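Gresine two-arm kit: a builder's review
June 11, 2018

I bought the Gresine kit after finishing a Jisley single-arm build in the spring and wanting a second hand for floor jobs. It comes as two white arms, two grippers, a cable set and a controller board. Assembly took me 20 evenings. The manual is 184 pages long and covers the shoulder joints well. The wrist chapter is thin, and I redid both wrists after getting the spacers in backward.

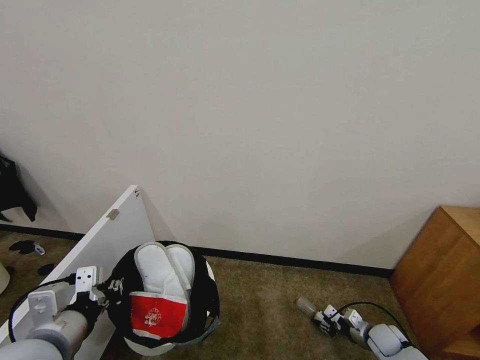 Cable routing is the weakest part of the kit. The cables leave the wrist in a loop that stands well clear of the arm, and the clips supplied to tame it popped off in the first week. I replaced them with hook-and-loop ties from a hardware store. Leave enough slack for the wrist to turn fully before you tighten anything.

For pickup tests I wanted carpet and ordinary litter. Blocks on a bench are too easy. Soft, flat things are where cheap grippers give up, and they're also most of what ends up on a bedroom floor.

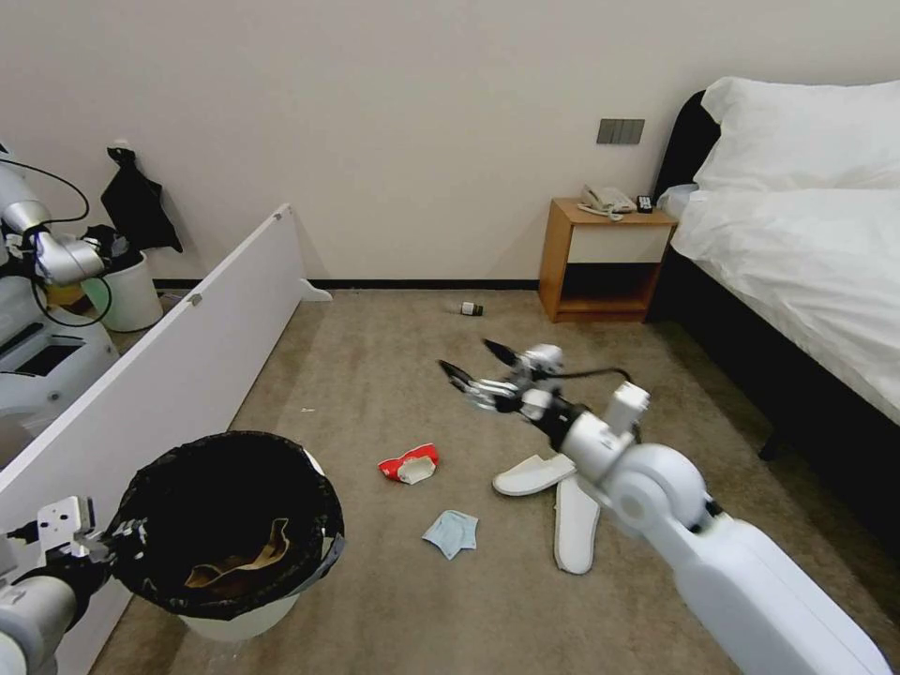

Gripper open over the carpet, with slippers, a red wrapper and a folded face mask within reach.

The control software is Predix, a hobby package that happens to support this board. Setup was simple once I found the right cable settings. The two arms share one motion queue, so you can tell one to hold the bag at the rim of a bin and the other to do the dropping. I set the closing force low for tissues and raise it for anything stiff. There is no automatic adjustment, and I'd like one. 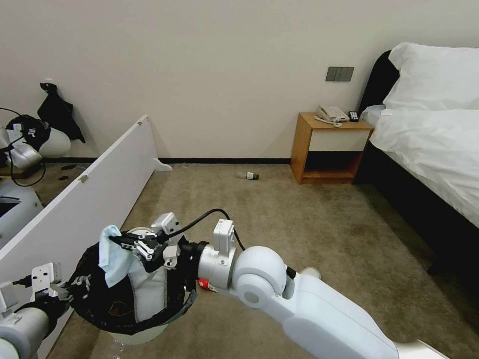 The finger pads are sold separately by Nyitrai, and I'd order a spare set with the kit. At $700 for the pair of arms, I think the price is fair. The joints are rated for 4,000 cycles before you need to regrease them, and I haven't reached that yet. An update to the manual is promised for August. If you've never built an arm before, wait for it.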